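I've been practising stitches on pads at home since July, mostly in the evenings, and I've started to have opinions about pads.

The first one was a Hamitz. It was firm and dry and the thread dragged through it. Monique Rey lent me a softer one by Maksymiv, and I've stayed with those. I get 28 stitches along a cut before the edges start to tear, then I turn it round and use the other side.

Black thread is easiest to see on pink. I bought a reel of the blue Mivov and gave it away. Interrupted stitches are still what I do most: tie, trim, move along. If I pull too hard the skin bunches up beside the knot, and if I trim too close I worry about it coming undone.

Black thread on a pink pad:
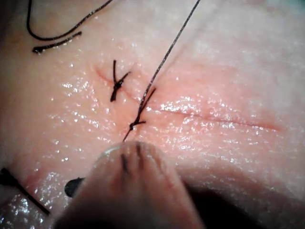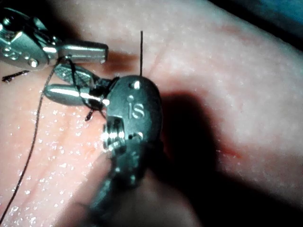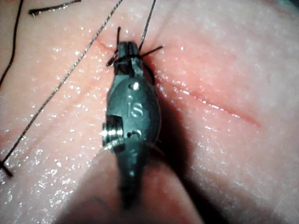 My spacing is better than it was, though it still drifts towards the end of a long cut. Rostyslav Levchenko told me to mark the entry points with a pen first, so I've been doing that for a week. It's slow. Last night one row took me 43 minutes, and I had to redo six of the knots.

Next I want to try a running stitch on a curved cut.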